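Bagging and Boarding, Finally

I have put this off since February, but last weekend I started going through the long boxes. There are 2,000 comics in them, give or take whatever is still at my sister's place, and most have been in the same bags since I bought them.

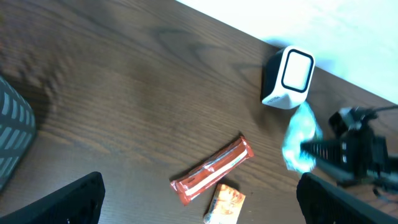 Posted by the blog owner on Thursday, November 4, 2021
Filed under: Comics, Storage

The bags were the first problem. The old ones had gone yellow and a little wavy, and a few had tape stuck to the back cover of the book in front. I bought new ones in packs of 100 from Alhassan Comics, the shop I use for my pull list, along with the matching boards. Current size fits nearly everything I have from the last twenty years. The older books need the wider bag, and I didn't order enough of those.

I got through 3 short boxes before I quit on Sunday night. Most of that was Horneo, a black and white sci-fi series I followed all the way through and haven't reread. I always thought my run was complete. It is missing the second annual, and I have two copies of the issue with the flooded city on the cover – one of them with a bent corner. If anybody wants to trade, leave a comment.
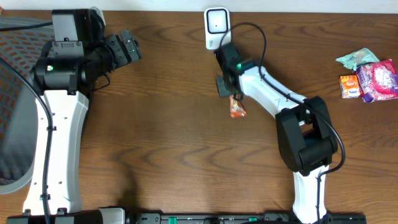
The table on Sunday.

The other thing I found was a stack of Elosa variants I had forgotten about. I bought them when every first issue had five covers and I thought I needed all of them. I don't anymore. The regular covers are better drawn in most cases, and the story inside is the same. I'll keep one and take the rest to the shop for credit.

I'm also keeping a list this time. It's a plain spreadsheet with title, issue number, condition and box. I tried one of the collection apps a few years ago and gave up when it wouldn't let me fix a wrong cover date. The spreadsheet is at row 255 right now, so there is a long way to go.

Next up is the box marked "misc," and I have no idea what's in it. The wide bags should be at the shop by then.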